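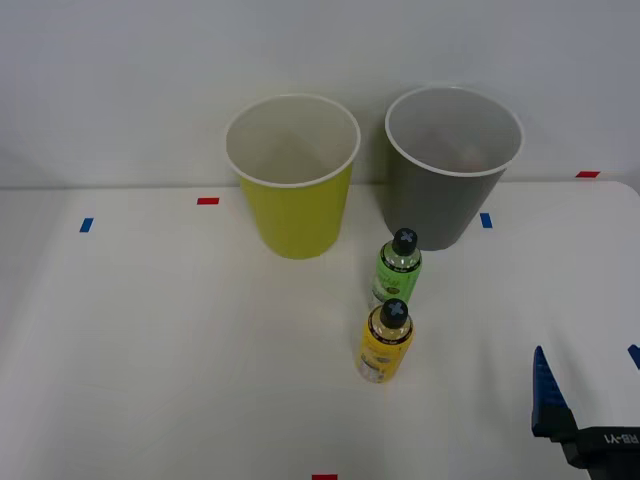 How to take hardwood cuttings in winter

Posted Jan 6, 2023 in Fruit and shrubs

Hardwood cuttings are the cheapest way to get more shrubs, and they can be taken at any time between leaf fall and bud burst. I usually do mine in December but this year the ground was frozen for most of it, so they are going in now. The method is the same for currants, gooseberries, dogwood, willow, forsythia and most deciduous roses.

What you need

Sharp secateurs, a spade, a bucket of water, some coarse grit and labels. Rooting powder is optional. I have stopped buying it for willow and dogwood, which root very well without it, but I still use a little on roses and gooseberries.

Choosing the wood

Look for straight shoots that grew last summer. They should be firm and about as thick as a pencil. On blackcurrants the new wood is pale brown and the older wood is nearly black, so it is easy to tell them apart. Leave anything thin, soft or marked with canker. Don't take cuttings from a blackcurrant that has shown signs of reversion or big bud, as the new plants will carry the same trouble.

Cut whole shoots from the parent plant first and drop them in the bucket. You can trim them to size under cover if it is raining.

Trimming

1. Remove the soft tip of the shoot.
2. Cut the rest into lengths a little longer than your secateurs.
3. Make the bottom cut straight across, just below a bud.
4. Make the top cut at a slant, just above a bud. The slant sheds water and also shows you which end is up.
5. For gooseberries and redcurrants, rub off the lower buds if you want a bush on a clear stem. Leave all the buds on blackcurrants, which should throw up shoots from below the soil.

Planting

Pick a sheltered spot that you won't need for a year. Mine go along the north side of the shed at Noster, our allotment site, where the soil is heavy and stays damp in summer. Push the spade in to its full depth and rock it back and forth to open a narrow slit. Trickle grit along the bottom. On light sandy soil you can miss the grit out.

Stand the cuttings in the slit a hand's width apart, with two thirds of each one below ground. Close the slit with your heel and water if the soil is dry. Label the row at both ends, as birds pull labels out.

If you have no open ground, use a deep pot filled with equal parts compost and grit. Several cuttings will fit round the edge of one pot. Keep it outside against a wall and don't let it dry out.

Aftercare

Check the row after every hard frost and firm back any cuttings that have lifted. Keep the weeds down by hand, as a hoe will knock the cuttings. They will often come into leaf in spring before they have any roots to speak of, so water them through dry spells even if they look well.

Leave them where they are until next autumn. Then lift one with a fork and look at the roots. If there is a good bunch, move them all to their final places. If there are only one or two thin strands, firm it back in and give the row another year.

Losses vary a lot. In a good year I get 80 per cent of the dogwoods to root, and fewer of the roses.

Filed under: propagation, soft fruit, winter jobs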